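Four evenings with Rusodier

2022-04-06

I wanted to write about this game already in March, but my friend Andor Csonka asked me to wait until we had played it with four people. Now we have, and I think my opinion is more fair than it was after two games.

Rusodier is a tile game about a river port in the year 1,901 of an imagined calendar. Each player owns a small trading house and sends barges between the town of Pernov and the villages along the water. On your turn you place one tile and then move one barge, and that is nearly the whole rulebook. The difficult part is that any player may use the canals you have built, and you get only one coin when they do it.

In my first game I built long canals because they looked beautiful on the table. Kálmán Szekeres moved his barges through all of them, paid me my few coins, and finished with 200 points. I had 10 less than half of that. I was a little angry with the game that evening, I must admit.

With two players it is a quiet duel. You see each plan of the other person two turns before it happens, and the best move is often to put a lock tile in a boring place. With four players the river becomes crowded and you have to make friends for a short time. Andor is very good at this. He offers a canal to everybody, and when it is ready, it goes mostly to his own warehouse.

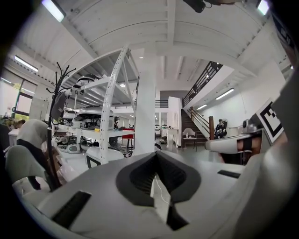
What I did not like so much

The iconography on the cargo cards is small and the colors for salt and for wool are too similar under a yellow lamp. We put the wool cards on the other side of the board after we had mixed them twice. The rulebook also does not explain what happens when a barge stands on a lock and the lock is turned. We decided that the barge stays there and loses its next move – it worked well for us, but I would like to know the official answer.

The scoring takes long. You count warehouses, then contracts, then the length of your longest canal, and the last part is always a discussion about where a canal ends.

Will I keep it?

Yes, I think so. The box is heavy and it takes the place of two other games on my shelf, so I gave Szilágyi away to my cousin, who liked it more than I did anyway. For a family evening I would still choose something shorter. If you have three friends who do not mind when you use their canals, try it once with the full number of players before you decide.

Next time Kálmán wants to play with the winter tiles, where parts of the river freeze. I have read those rules two times and I still have a question about the ice.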